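Print this page | E-mail this page

How to Lay a Black Mat and Hang a Black Backdrop on a Pale Table

Our back room in Prutbridge came with a table the color of skim milk, and every lamp in the place bounces off it. The cure is a big dark mat on top and a dark cloth behind. It should take an afternoon. Mine took from lunchtime on 15th August until well after I had stopped being pleasant company, mostly due to doing the steps in the wrong order. Below is the right order, paid for in full.

What you need

A mat, black, rubber-backed or at least grippy. Mine is the Iso desk mat from Soomro, which arrives rolled up tighter than a cheap poster.
Black fabric, wider than the table. Buy more than you think. Buying less than you think means a second trip to Clikomside, and the parking there is its own hobby.
A rail, a frame or anything upright that you can clamp to.
Spring clamps, a few more than looks reasonable.
Hook-and-loop cable ties.
A damp cloth, a dry cloth and a lint roller.

Step 1. Unroll the mat the day before

Lay it upside down on a clean floor and put books on the corners. A rolled mat wants to be a roll again and will wait until you've set a coffee on it. If you skipped this part (I did), leave it in a warm room for 16 hours and go do something else. Do not use a hair dryer. I got one nice flat patch and one that looks like a potato chip.

Step 2. Wipe the table properly

Damp cloth, then dry cloth. Any crumb left underneath turns into a small permanent hill, and your hand will find it every single time.

Step 3. Hang the fabric before the mat goes down

You'll be leaning across the table to reach the rail, probably with a knee up on it, and a knee moves a mat. Clamp the middle of the cloth first, then work out to both sides. Let the bottom hang behind the table's back edge if you can, or let it rest on the top if you can't.

Iron it if you're that kind of person. I steamed mine for the length of a ball game and it went right back to having opinions. Soft folds bother me a lot less than they did in December, when I hung the first version with 300 pins and could not get it down again.

Step 4. Place the mat

Set it near the front, where your hands will be. Line up the front edge with the table and let the back edge fall where it falls. You'll have some pale tabletop left over, and that strip is useful, being the only spot where you can still see a dropped black screw. Black on black eats small parts. Rounded corners are worth paying for, too, as square ones catch a sleeve and start to curl.

Once it's down, press from the center out with your forearm. Then stand back and look at the mat and the cloth together.

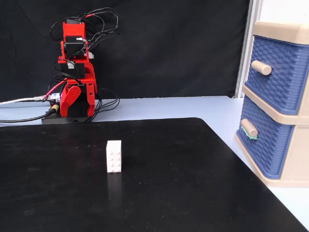 Step 5. Deal with the wires

Everyone saves this for last and then doesn't do it. Keep cables off the mat altogether and run them on the bare tabletop, in from one side if the outlets allow it. Thick power cables go down first. They don't bend willingly, so give each one a wide curve and don't fight it. Thin black wires are worse. They spill into loops the moment you look away, and against a black cloth you won't notice until you've hooked one with a thumb.

Gather the thin ones into a bundle, put one tie near where they start and another about a hand's width on, and leave enough slack that nothing pulls. Label both ends of anything you might unplug. Masking tape will do. So will nail polish, though it gets remarked on.

Step 6. Roll off the lint

Black fabric collects every pale hair in the building. Run the lint roller top to bottom, once a week, or do what I do and turn the lamp down a little.

If the mat still slides

Wash the underside with dish soap, rinse, and dry it flat. New mats sometimes come with a slick film on the back. Mine slid for three days before I read the leaflet.

Print this page | E-mail this page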